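Chapter 4
Housekeeping and the Small Holiday Rental

Anyone who has stayed in a rented cottage remembers the bed long after the view has faded, and I would ask you to keep that in mind as we leave bookings and pricing behind us and turn to the part of the trade that happens between one guest and the next. It is humble work, and I confess I am very fond of it!

We will follow one small business through this chapter. Kwok-wai Huang manages 72 cottages in and near Hasilham, and in a busy year his team prepares them for 2,321 separate stays. His changeover sheets – he kindly let me borrow a whole folder of them – appear at the end of the chapter, and you will want them beside you for the exercises.

This site uses cookies. Subscribe to our newsletter for new chapters.
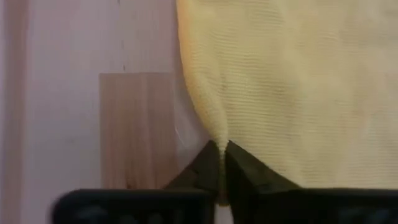 Linen is where most new owners spend either far too much or far too little, and we will begin there. Set out everything a single cottage needs, from pillowcases to the spare throw on the armchair, before you look at any prices. Think too about how each piece behaves in the hand, for a fine ribbed knit in pale yellow, held by one pinched point, falls in soft folds and narrows to a funnel, and a crisp cotton sheet asks to be handled quite differently. Section 4.1 takes up sorting and storage, and Section 4.2 the laundry contract.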